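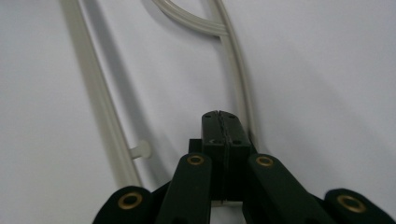 Stollimik gripper at a beige plastic frame, jaws together.

Irkach lists the Stollimik at $3,820 with 2 spare jaw sets. The sales sheet says it "frees up staff." Ask for what, and get the answer in writing.

At Prendgate, the people on the hanger line now spend their shifts clearing misgrips and restocking the cell. Less reaching, yes, and some of them like that. Pay stayed where it was, and so did the quota.

Thin rounded rods are a hard thing to grab. Swanson quotes 206 picks an hour, on parts laid out by hand. Somebody has to do the laying out, and that job isn't on the sheet either.

Lead time is 2 weeks. Training is extra.

Share 2
Comments 206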